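# Comparing Two Hands on the Lid Task

This page sets out the procedure used at the Nondano bench for comparing the Puslow hand with the Ruko hand on hinged lids. It applies to any operator who has completed arm safety training. Allow one full morning for each hand.

## Before you start

1. Confirm that both arms are in the home position and that the emergency stop is within reach.
2. Load the controller profile for the hand under test. The Puslow profile is 167 and the Ruko profile is 1847. The two are not interchangeable, and the controller does not warn the operator if the wrong one is loaded.
3. Set the grip force limit to 85 percent for both hands.
4. Place the bin at the center of the table with the hinge at the back.
5. Check that the arm cable has enough slack for a full turn of the wrist.

## Running the trial

Start with the lid closed. Bring the working hand in from the right at low speed and stop just short of the rim. Raise the lid with one finger, keeping the thumb low and clear of the opening. The second hand stays at the left, well in front of the bin – it takes no part in this trial and should not be parked over the work area.

Once the lid is up, keep a finger in contact with its edge and hold the pose for 2 seconds before withdrawing. The hold shows whether the finger joints drift under a light load, and most of the difference between hands appears at this step.

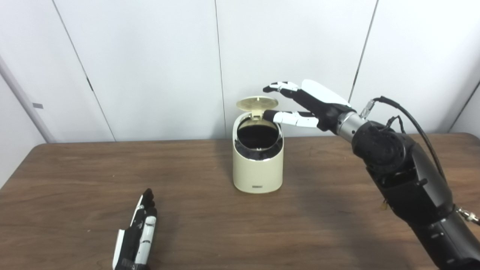
Isauro Huerta asks whether the hold should be timed from first contact or from the moment the lid stops moving, as the Bautista bench has been using first contact and its results do not line up with ours. Time it from the moment the lid stops. Results timed the other way may be kept, but they must be marked and left out of the comparison.

## Recording results

For each attempt, enter the following in the trial sheet:

- hand and profile number
- whether the lid reached the fully open position
- whether the bin moved on the table
- any finger that lost contact during the hold

An attempt in which the bin slides is recorded as a failure, even if the lid opens. Return the bin to the center mark before the next attempt.

## Changing hands

Power down the arm before releasing the wrist coupling. Disconnect the small wires first, then the main cable. After the new hand is fitted, run the finger calibration with the table clear, and repeat it if any finger reports an error. Trials with the second hand may begin once the new profile number has been entered on the sheet and initialed by the operator.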